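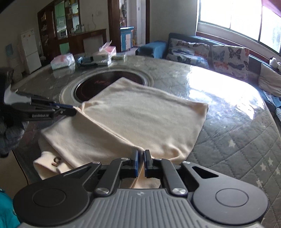 3.2 Folding where the food goes

I started out thinking I knew where folding happened. Beds, I'd have said, or the arm of a sofa, or (if you were lucky enough to have one) a clear worktop in a utility room. Then I began reading through the household diaries and the dining table kept turning up, again and again, and I had to rewrite most of this section.

Figure 4 is a good place to begin. A cream towel is spread over a big round table, the sort with a cooktop built into the middle, and the far edge of the towel lies over the cooktop's rim. There's clear plastic film over the marble-patterned top, and the far side of the table is taken up with bags and packages. A long dark sofa stands against the wall behind, under the window. I'd have gone for the sofa myself!

Our diaries gave us 2218 entries that mentioned linen of any kind, and 1704 of those said where the folding was done. The table was named in 771 of them, well ahead of the bed. Esperanza Bermúdez, who coded the entries with me, had guessed the bed as well, so at least I was in good company.

Why the table? People wrote a lot about height. You can stand at a table and keep your back fairly straight, whereas a bed has you bent over by the third pillowcase. They also wrote about flatness – a thick towel on a soft seat slides about and the corners never quite meet. And several people in the Gerkano group liked a round table in particular, as you can shuffle round it with the corner in your hand and not bump your hip on anything.

Plush towels came up more often than I'd expected. They're awkward things. A thin tea towel will take a crease and keep it, but a thick one springs back, so you tend to pinch up a ridge of cloth, drag it over and then smooth the rest out afterwards. The near part of the towel in Figure 4 is at the bunched and creased stage, with two folds' worth of fabric still to be argued with (my reading, anyway).

Very few people cleared the table first. The usual thing was to push everything to the far side and work in the space that was left, and then pull it all back for supper. One diarist in the Jasano group called this "the tide", and we've borrowed her word for the coding scheme. Tables with a built-in cooktop make it harder, as the middle is taken up by something you'd want to keep clean and cool before putting cloth near it. Our diarists dealt with that in different ways. A few laid a sheet down first, a few kept to one side, and plenty just wrote that they checked it was off and carried on.

Plastic film divided people. It wipes down in seconds, so you can fold straight after a meal, but it can feel tacky under cotton and I had one long, cross entry from September on exactly that subject. I've put it in the appendix in full – it deserves the space.

Figure 4. Cream towel part-way through folding on a round table with a built-in cooktop.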